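4.2 Division of work at the bench

The second site, a finishing shop operated by Wolness, differs from the first in that the arms were placed at benches already in use. Staff were not moved to a separate cell. Before the change, each bench was assigned to one finisher, who fetched parts, held them, wiped them down and set them aside for inspection. Since April, handling has been shared between the finisher and the arms, and the finisher's written duties have been revised to cover setup, checking and recovery after a stop. The revised duties were drafted by Dušan Kos, the shop supervisor, and reviewed with bench staff over 10 meetings.

Figure 3. Bench work at the Wolness site, wrist camera views. (a) Framed board at the bench; (b) handling of a thin stick. 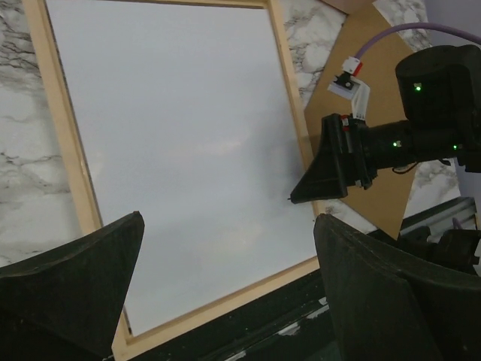
Job descriptions were the first point of disagreement. Bench staff had been graded on hand skill, and the grading scheme gave no credit for time spent preparing an arm or clearing a fault. Several interviewees asked whether a finisher who did less finishing would keep the same grade. The firm agreed to hold all grades unchanged for the length of the study. Disagreement also arose over who answers for surface marks. A framed white board such as the one in Figure 3(a), with its pale face and light wooden border, offers little to hide a smudge, and the tip of the end tool works at or very near that face. Under the earlier arrangement a mark was charged to the person at the bench. Under the present rules it is entered in a shared log without a name, and the supervisor decides whether the part goes back.

We reviewed 336 entries from this log. Of these, 200 concerned handling, and the remainder concerned parts that had arrived with faults. Staff reported that they wrote entries more freely once names were removed. Vignesh Chowdary, a finisher with long service at the site, described the log as "the first form here that I fill in without thinking about my review." Other staff were less satisfied and noted that writing entries took time that the daily schedule did not allow for.

The schedule itself was changed twice. In the first version, breaks followed the arms' work cycle, so that a finisher could be called back early when a task ended. This was withdrawn after four weeks.
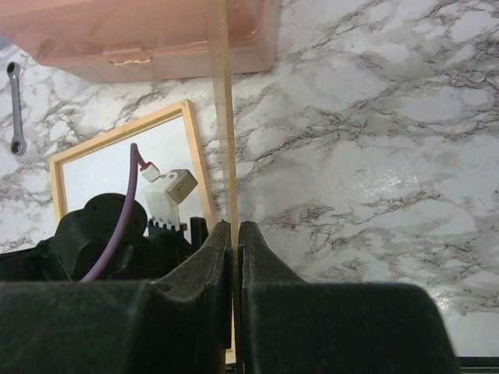

The second version restored fixed breaks and allowed the arms to wait. Supervisors expected a loss of output and had asked for a trial period before agreeing to it. Output figures were not released to us, and we therefore make no claim on this point. Interviewees did report that the fixed breaks made it easier to talk with one another, which they had missed under the first version.

Training was the area in which bench staff had the most influence. The course supplied with the system, Zollow, was written for technicians and assumed knowledge that finishers did not have. Spyros Begović, a senior finisher, rewrote the section on recovery after a stop in the terms used at the bench, and his version is now given to new staff. He received no change in grade for this work. The question of how such contributions should be recognized remained open when our visits ended, and it is taken up again in Section 5.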